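Courses > Infant Feeding Basics > Handouts > Unit 4: Bottles with Handles and Straws

Unit 4 – Taking Apart, Washing and Putting Back Together
Instructor: Müzeyyen Yazıcı
Revised February 21, 2022

Welcome back! Last unit was all newborn bottles, which are lovely and simple. Now we get to my favorite part of the whole course, the handled straw bottle. Babies adore these things. They also come to pieces in a way that surprises people the first time, so we're going to spend the full 50 minutes on one small object and I promise you will not be bored.

Before class, please read the Leung booklet up to the page on straws. If you have a bottle from home, bring it, even an old one with the markings rubbed off. Different makes fit together differently and the more we have on the tables the better.

What counts as a part

If it comes off with your fingers, it's a part and it gets washed separately. Bottle, handle ring, collar, nipple, straw, cap. Students always want to leave the ring on the bottle because it feels like it belongs there – take it off. Milk runs down the outside of the neck and dries underneath, and you'll smell it before you see it. 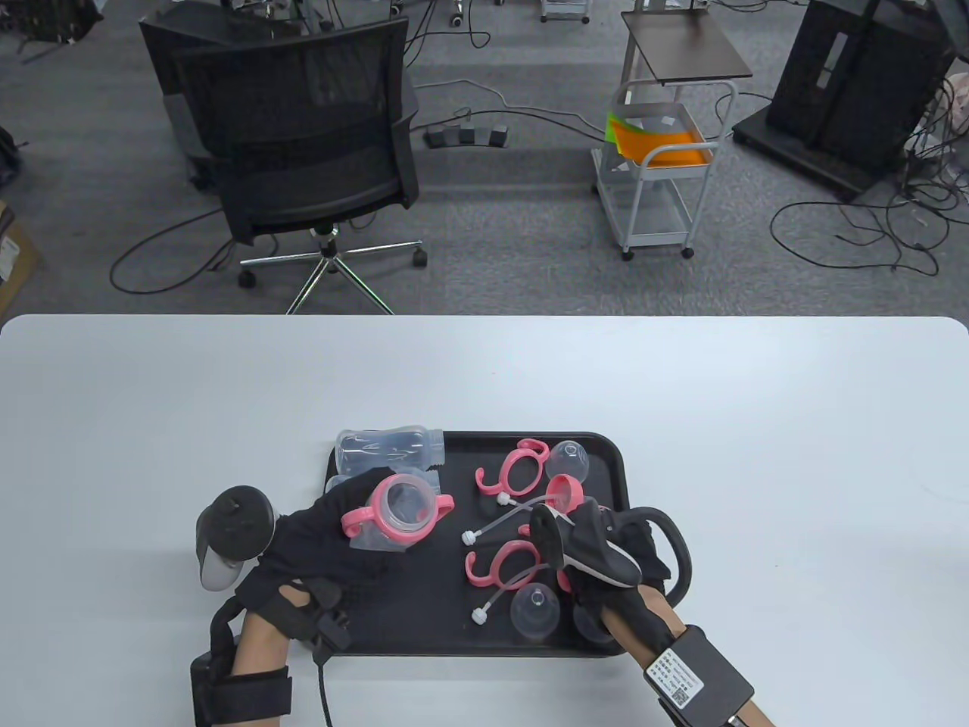

Sorting comes before washing, and I like to do it on a tray with a raised edge so that small pieces can't roll away. Lay the big things down first, then find homes for the little ones. Clear silicone on a dark tray is much easier to spot than clear silicone in a sink full of suds, and even so those thin see-through straws take a second look. Go by the white weighted ball at the end and follow it back. The pink double-handle rings you could find from across the room! Keep each nipple well away from the plughole, please. We lost one in July and Tài Trương had to take the trap off the sink to get it back.

Washing, in order

1. Rinse everything in cool running water. Do it soon after the feed if you can.
2. Fill a clean basin with hot water and dish soap. Use a basin kept only for feeding things.
3. Bottles next, with the bottle brush, right down into the corners.
4. Nipples inside and out. Squeeze soapy water through the hole.
5. Straws with the thin straw brush, from both ends. Bend the straw gently and look along it against a window.
6. Rings and collars. The threads on the inside want a small brush.
7. Rinse under the tap and stand everything on a clean rack to air dry. No dish towels.

The weighted end

On the Fudside bottle the ball pulls off the straw, and on the Clerkach it stays put. Check the leaflet for the make you own before you tug. The weight is what makes the whole thing so clever: it drops to the low side when the baby tips the bottle, and the straw goes along with it, so there's still something to drink.

Putting it back together

Dry hands, dry parts. Ring over the neck first, then straw, then collar. Fill with 190 ml of water, close it, turn it over above the sink and wait. A drip at the collar usually means the nipple is sitting crooked. Open it, press the rim flat all the way round and try again.

For next time: practice until you can do the whole thing while talking to somebody. Serpil Yaman has the practice sets in room 1635 and will lend you one overnight.

Previous unit | Next unit | All handouts | Glossary | Contact

Comments (3)

Gönül Uysal: I had been washing ours with the ring on for months. Went straight home and took it off. Ugh. Thank you!

Poppy Ackroyd: Does step 5 go for the short Tisomau straws too? My brush is too fat for them.

Müzeyyen Yazıcı: Yes Poppy, same step, but you need the narrower brush. I'll bring a spare on Monday.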